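The arms at Dolbridge

When management at Dolbridge told us the packing benches were getting robot arms, the word they used was "relief." Relief for our wrists, relief for our backs, relief from the dull part. I have sorted containers into bins for 7 years and I never asked to be relieved of it. I asked for a better chair.

Cundari, the outfit that sold us the system, sent a man with slides. One slide said 3,655 items per shift. I asked whose shift, and with what in the bins, and he said it depended on the configuration. A lot depends on the configuration. So far the configuration is me, standing there with a clipboard, writing down what the arms picked up and where they put it.

My old job had a rhythm. You could talk over it. Eero Nieminen and I got through two divorces and a kitchen renovation across that table, and the bins still got filled. Now he is on the loading side and I watch. Watching is harder than it sounds. You can't drift off, and you can't get going either. I go home more tired than I did when I was lifting things, and I have told my supervisor so twice.

To be fair to the machines, they don't complain about the lighting. Henriques from the night crew likes them fine and says I'd like them too if I gave them until November. Maybe. But he got a pay bump to be the "cell lead," and I got a 30 minute training video with a quiz I could have passed without watching.

What bothers me is how the savings get figured. They count the hands that left the bench. They don't count the hands that fill the bins beforehand, or wipe down the table, or stand by the stop button. The Dresbridge plant had 300 people when they started down this road, and I'd like to see who does what over there now before anyone shows me another slide. I've asked for that in writing. I'm still waiting for an answer.
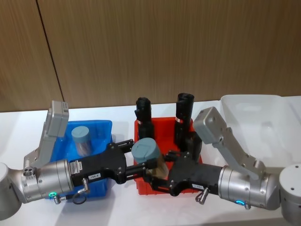
Until I get one, I'll keep my own notes alongside the official ones. They go in a spiral notebook in my locker, with the start time, the stop time and who got called over to help. If the numbers turn out as good as the man from Cundari says, I'll post them on this blog and eat my words.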